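Subject: Re: [stero-users] Weekly backups and the 1,440 minute setting
From: Dirk Sauerland
To: stero-users
Date: January 27, 2022

Hi all,

Replying to Helmut's message and to the two people who wrote to me off list with the same trouble.

Helmut Hamann wrote:
> I moved our catalog from the old Brabec server to Stistora
> before the holidays. Everything came over fine, but the
> nightly job now runs at a different hour every day. It
> started at 2 in the morning and by last week it was running
> in the middle of office hours. The interval is set to 1,440
> and I have not touched it. Is there a way to pin it to a
> fixed time? Also, the log only goes back 100 entries, so I
> can't see when the drift began.

The number in that field is minutes, and 1,440 minutes is one day. The trouble is where the counting starts. Stistora starts the clock when the last job ends. If your backup takes 20 minutes, the next one starts 20 minutes later than it did the day before. After a few weeks you are well into the morning.

The old Brabec scheduler counted from the start of the job, so those of us who came from there never saw this. I kept the same number when we moved the Brokitow office over and had the same result.

What I did was set the interval to 0, which turns the built-in timer off, and then start the job from the system scheduler. The command is the same one the "Run now" button uses, and it is printed at the bottom of the job page. Copy it whole, with the quotes. If you leave the quotes off and your folder name has a space in it, the job ends right away and still reports success. Check the size of the first file you get that way.

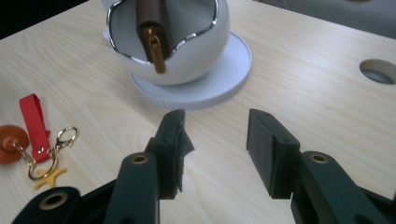 Helmut Hamann wrote in a second message that he had tried the zero setting on a test catalog and the job page then showed "never" as the next run, which worried him enough that he put it back.

"Never" is correct in that case. The page only knows about its own timer. The job still shows up in the log after it has run, with "external" in the third column. I agree the word is badly chosen and I have asked for "not scheduled here" instead. No answer so far.

On the log: 100 is the default length and you can raise it under Settings, Storage, Log length. The old entries are gone, though – they are dropped as new ones come in and are not kept anywhere else. If you still have the backup files themselves, the time stamps on those will show you when the drift began. Sort the folder by date and look at the hour.

One more thing for anyone with a large catalog. Ours is 139 GB now, and a full copy every night was filling the disk faster than I liked. I changed to a full copy on Sundays and changes only on the other nights. To restore, you need the last full copy and every change file after it, in order. If one is missing, the restore stops at that point and leaves you with the state of the day before. I tested this on a spare machine before I trusted it, and I would suggest you do the same.

I have not tried any of this on version 4, which is supposed to come out in April. The notes mention a new scheduler but don't say how it counts. If someone here is on the preview and can look, please write to the list so it ends up in the archive.

Helmut, if the job still moves after you switch, send me the scheduler entry and the last few lines of the log. Take the password out first – it is in plain text after the -p.

Regards,
Dirk

_______________________________________________
stero-users mailing list
To leave the list, send a message with the word "unsubscribe" in the subject line.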